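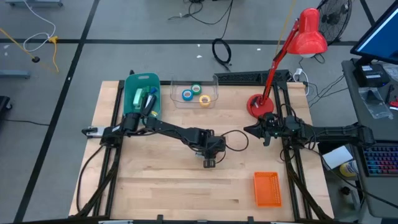 Two arms over the butcher block, red lamp in the back corner.

I've been building a two-arm bench in our shared workshop since April, and the part people ask me about most is the table. So, a review of the Wetach frame kit: black aluminum extrusion, clamps, and a maple butcher-block top that I love more than I expected to!

It cost me $456 with shipping. Assembly took two evenings (the instructions say one, ha). The rails went together square on the first try, and the arm bases clamp right onto them, so I can slide one over without drilling anything.

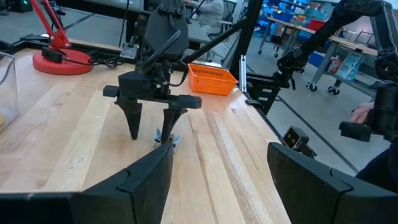 My one real gripe is cable routing. The kit comes with 8 clips and I ran out before I'd finished the first arm, so I ordered a bag of 500 zip ties from Pluvgate and went to town. Please, Wetach, toss in a few more!

The top is pretty but a bit shiny under bright light, and I may sand it down to something duller.

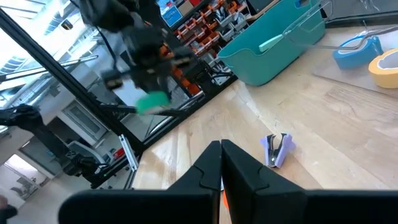
Small office stuff is what I like practicing on, and the wood has been kind to dropped things so far – a few dings, no cracks. I looked at the Nikolaidis bench too, but it's steel and weighs a ton.

4 out of 5 from me, and I'd buy it again.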